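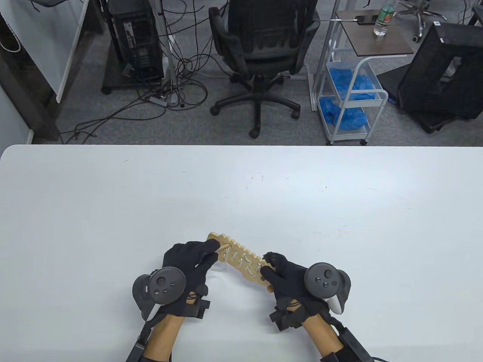 Figure 2. The glove station in use with a notched wooden board and peg.

3.2 Station setup and upkeep

The station at Divisthorpe records hand motion that is later replayed on the Toma arm. It has a table, a pair of instrumented gloves, two VR controllers and a computer. The gloves report finger joint angles. The controllers give the position and orientation of each hand, and they are strapped to the backs of the gloves so that the operator's fingers stay free (Figure 2). All of the data in this paper came from this one station.

Mounting the controllers. Each controller sits on the back of the hand with the thumbstick facing up. The straps are tightened with the hand open and then checked with the hand closed in a fist. A strap set only with the hand open tends to pull when the operator grips something small, and the controller then tilts toward the thumb. In our first recordings this tilt showed up as a wrist error that changed during the session, and those recordings were dropped. We now ask the operator to close and open each hand 5 times before the offset between controller and glove is measured. If the offset moves after that, the strap is redone and the measurement is repeated.

Cables. The glove cables leave at the wrist and run back toward the operator's body. They must have enough slack for a full reach across the table but should not lie where the board is handled. We tried clipping them to the sleeve, which worked for short tasks and caused a steady pull on the wrist in longer ones. The clips were removed. The connectors at the glove end take most of the wear, and they are looked at before each session. A loose connector usually appears in the log as a finger that stops moving for a few samples and then jumps. The software, Flomurano, marks these jumps but does not correct them.

Table and objects. The table is white and is left clear apart from the object being handled. The board in Figure 2 has a scalloped edge along one side and curved slots along its length, and the thin peg is held in the other hand. We chose this pair for the two-handed tasks since one hand has to steady the board while the other guides the peg. The starting pose of the board is not fixed. Operators are told to put it down near the front edge of the table, at any angle they find comfortable.

Calibration. Finger calibration takes four poses: flat hand, fist, thumb to index finger, and thumb to little finger. It is done once per operator per session and again after any glove is taken off. Controller tracking is checked by holding both hands still over the table for 30 seconds. When the reported position drifts during this check, the lighting is checked first, then the charge of the controllers. Restarting the tracking software is the last step, as it also clears the offsets.

Repairs. The most common repair was the knuckle strap on the glove, where the stitching opened after repeated use. Milon supplied new straps in September, and 2 gloves were refitted. The finger readings after refitting were compared with older recordings from the same operator, and the thumb needed a new scale factor. The other fingers were left as they were. Worn straps are now replaced when the first loose stitches show, and the glove is recalibrated before it goes back into use.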